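Clesiton Stage Piano by Skarkier

88 weighted keys, walnut end cheeks, soft case included
Price: $1,647

If you've ever carried a full-size stage piano up the back stairs of a dance hall in March, with the sleet coming down and the fiddle player holding the door with one foot, you'll know why we were so happy when the first Clesiton came into the shop. It's a proper piano for country bands, the kind of thing you can play a slow waltz on and then really dig into when the crowd wants a shuffle (and they always do!).

The keys have a good solid weight to them, a little heavier at the bottom, the way an old upright feels. There are 6 piano sounds, and our favorite by a mile is the one called Renar, a bright honky-tonk that's just slightly out of tune in the sweetest way. You also get 3 electric pianos and a drawbar organ that sits very nicely under a pedal steel. 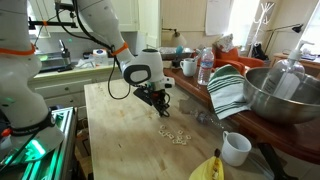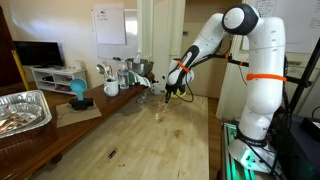 Máté Deák played one with his band all through their last run of shows, and he wrote us a lovely long letter afterward, mostly about the organ, and partly about a diner he thinks we should visit. He did ask for a brighter display, and the current model has one, so thank you, Máté. He runs his through a pair of Hirose powered speakers, which we also carry, though it will sound perfectly good through whatever your band already owns.

Around the back you'll find stereo outputs, a headphone jack, two pedal inputs and a regular MIDI port. The sustain pedal comes in the box. The stand does not, I'm afraid, but any sturdy X-style or table-style stand will hold it, and we're glad to talk you through the choices if you give us a call.

Every Clesiton bought on or after 01/03/2020 can be returned within 90 days if you and the piano don't get along. Please keep the carton and the foam end pieces, as it needs to travel back in them. Shipping is free to the lower 48, and local customers are welcome to stop by, pull up the bench and play for as long as they like before making up their minds.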